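Looking after a two-arm tabletop cell

18/10/2020
By Jamila Bepari

A two-arm tabletop cell is a pair of small robot arms bolted to one table so that both grippers can reach the same patch of surface. I've looked after one of these for a good while now, and this article is my attempt to put down how it gets set up, kept in shape and fixed, in the sort of detail I wanted when I started.
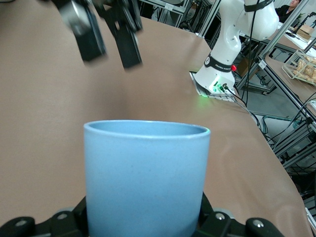 Teguh Nugroho read my first draft and wrote back that I'd left the most important part until the end: check the finger screws before you check anything else, every single morning, even if the arms ran fine the night before. He's right, so I've moved it up. The rest of his comments are scattered through the text where they belong.

Name and general idea

We call ours Lokumer, after the project it was put together for. Other people say "bench cell" or "dual cell" or just "the table", and the words get used pretty loosely. What they have in common is two arms on a shared work surface, a gripper on each, a small camera at the wrist, and a frame or rack close by for whatever won't fit on the tabletop. The work is light. Ours handles cups, mostly, and a few boxes and bits of cloth when somebody has an idea.

Cups are a great test object, by the way! A straight-sided cup tells you right away if the two fingers are closing evenly, and a cup that leans when it's picked up is nearly always telling you something about the pads.

The table

People spend weeks picking an arm and then put it on whatever table was in the hallway. Please don't. The arm pushes back against its own base every time it speeds up or slows down, and a table that feels solid when you lean on it can still wobble when an arm swings across it. In our cell each arm stands on a flat metal plate, and the plate is bolted to the table. I tighten those bolts in a cross pattern, a little at a time, the way you'd do a car wheel, then come back the next day and go over them again. They always take a bit more.

A plain, matte surface in one color makes life easier for the wrist cameras. Shiny tables throw reflections that move when the arm moves. I once spent an entire afternoon blaming the software for what was a lamp — I'd rather not repeat that.

If your table has a curved edge, measure from the bolt holes and never from the edge. Obaidul Rathnayake measured from the edge on the first build and we ended up with one arm sitting 19 millimeters farther back than the drawing said. The arm was perfectly happy. The planning software thought it was somewhere else, and every handover missed.

Mounting the arms

Two people for this, no exceptions. One holds the arm upright on its plate and the other starts the bolts by hand. Get all of them started before you tighten any. Leave the power off and the cables unplugged until the arm is standing by itself.

Once both arms are up, move each one by hand through everywhere you expect it to go (check your own manual for how to put it in hand-guiding mode, they differ) and watch the space between them. The spot where they meet is where the accidents happen. We keep a rule that only one gripper may be low over the middle at a time unless the job is a handover, and that rule lives in the controller as a keep-out zone, where it can't be forgotten at the end of a long day.

Cables

Cables cause more stops than anything else in the cell. A wrist cable bends thousands of times in a week, usually in the same place, and it'll go on working right up until it works only when the arm is in certain poses. That's a maddening fault to chase.

What has helped us:

Leave a generous loop at every joint, then move the arm to its farthest reach and see if the loop still has slack in it.

Use soft hook-and-loop straps up the arm. Zip ties bite into the jacket.

Let base cables drop off the table on the side away from the work, and fix them once underneath so a passing foot can't tug the connector.

Label both ends. Sandamali Hettiarachchi does ours with colored tape and a number, and she was so pleased with it that she did the coffee machine too.

Grippers and fingers

Most of the looking-after goes on here. The fingers are held on with small screws, and small screws on something that opens and closes all day will back out. I go around both grippers with a hex key in the morning. If one turns easily I take it out, clean off the old thread locker, put on a fresh drop of the medium-strength kind and refit it. Don't lean on them! The threads in the finger blocks are easy to strip, and then you're waiting on a part.

After the screws come the pads. Wipe them with a lint-free cloth and a little alcohol, let them dry, and look at them from the side. A worn pad gets a shiny stripe where the objects sit. Swap both pads at the same time, even if one still looks good, otherwise the grip pulls to one side and you'll be chasing leaning cups again.

We change pads every 3,000 grips. The first set on Lokumer didn't get anywhere near that. It made it to 544 before one corner peeled up, and the cause turned out to be me, putting fresh pads on over a smear of hand cream. Gloves, or at least clean hands.

Last, close the fingers with nothing between them and check that the controller reports zero. If it reads a hair above zero there's probably dirt in the slide. Brush it out before you touch any settings. Resetting the zero over a dirty slide only hides it, and the real gap comes back the moment the dirt falls out.

The wrist camera

The camera sits close to the fingers, so it sees them in every shot, and that's useful. Save a reference picture with the gripper open and another with it closed, and compare them with a fresh pair whenever something feels off. If the fingers have shifted in the view, then either the camera mount has slipped or the fingers have, and you know to get the hex key out before redoing the calibration.

Menaka Uddin does our calibration and she likes it done warm. She lets both arms run an easy loop first, then does the pattern board, then runs the loop again and checks that the numbers still hold. I used to think this was fussy. In July we skipped the warm-up to save time and had to do the whole thing over, so I've stopped arguing.

Stopping the cell

Before anyone's hands go near a gripper, the motion has to be stopped in a way that can't be undone from a keyboard on the other side of the room. A paused program doesn't count. Learn what each status light on your arm means (it varies from maker to maker, so I won't list them) and tape the chart up where you can read it while standing at the table. Test the stop button weekly with the arm moving slowly, and write down that you did.

Bags, mugs and snacks stay off the work surface. A neighboring table is fine with us as long as it's out of reach of both arms.

Common faults

Grip slips on a smooth cup. Clean the pads first, then check the force setting. Somebody may have turned it down for a softer object and left it there.

Cup tilts as it lifts. Uneven pads, a loose finger screw, or the gripper coming in off center. Check in that order.

One arm stops and the other keeps going. Usually the link between the two controllers. Ours had a network plug with a broken tab that looked seated and wasn't.

Camera drops out in some poses. Wrist cable. It's the wrist cable.

Arm complains of a collision when there wasn't one. Look at the payload setting. If you've put on different fingers, or added a bracket, the arm is carrying a weight it hasn't been told about.

Spares and records

We keep 2 sets of pads, a bag of finger screws, a spare wrist cable and a spare camera lens cover in a drawer marked Nisau, which was the name of the cell before this one and has stuck to the drawer. The log is a paper notebook. Teguh would like it to be a spreadsheet, and he may get his way eventually, but a notebook can lie open beside the table with a pen in it, and people do write in it. Each entry has the initials, which arm, what was done and what was seen beforehand. That last one matters most to me — "replaced pads" is a lot less help than "cup leaning left, replaced pads, still leaning, found loose screw."

See also: wrist camera calibration; keep-out zones; gripper pad materials.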